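Leave the cell untidy

There is a habit in our trade of cleaning up a robot cell before anyone is allowed to judge it. The bench is wiped, the cables are tied, and the things to be picked are laid out flat and well apart. Then the arm does its work and everybody goes home pleased. I think this is a poor way to look after a machine, and I have argued about it with enough people now that I may as well write it down.

The cell I know best sorts clothes. We call it Wurkska, for reasons that go back before my time. It has one arm, one gripper and a small camera at the wrist, and its job is to take garments out of a basket and put them somewhere else. Parveen Talukder set it up and I took over the maintenance sheet from her in August. Her first sheet had 21 checks on it. Most were sensible: finger alignment, screws, pads, camera focus, home position. All of them were done with the gripper empty.

An empty gripper tells you very little. The fingers close, the pads meet, you tick the box. Put a heavy garment over the same fingers and you have a different machine. Cloth gets in between the segments. It hangs over the linkage and hides half of what the wrist camera is there to see. A hem will find any gap you have left.

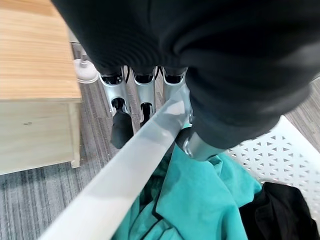
So my first point is that the checks should be done with cloth, and with awkward cloth at that. Black is good, as the camera has a hard time telling one fold from the next. Ribbed fabric is good as well. I would also keep a plastic basket with holes in its sides, as the rim is the thing a gripper is most likely to meet on its way in or out, and a pattern of small holes behind a garment gives the vision plenty to get wrong.

Gebhard Hauser disagrees with me, and he has a fair case. He says a check must be repeatable or it is worthless, and that no heap of clothes falls the same way twice. He would rather run 100 identical picks on a folded towel and compare the result with last month's. I accept that for the motors. If a joint is wearing, the towel will show it sooner than my heap will.

But most of our stoppages have had nothing to do with joints. I went back through the log and found 176 stops, and almost 50 of them were put down simply as "cloth". That one word covers snags, double picks, a sleeve caught on the rim and whatever else the person on shift couldn't be bothered to write out. None of it would show up on a folded towel.

My second point is about the pads. They are cheap, they take two minutes to change, and people leave them on far too long. Change them on a fixed day and write it down. While they are off, look inside the open parts of the fingers with a torch and pull out the lint. Tweezers do it better than compressed air, which just drives the fluff further in.

My third is about the floor. Rosalie Schwaiger wants the basket held in a fixed bracket. I would leave it standing loose and let the software cope. Baskets get kicked.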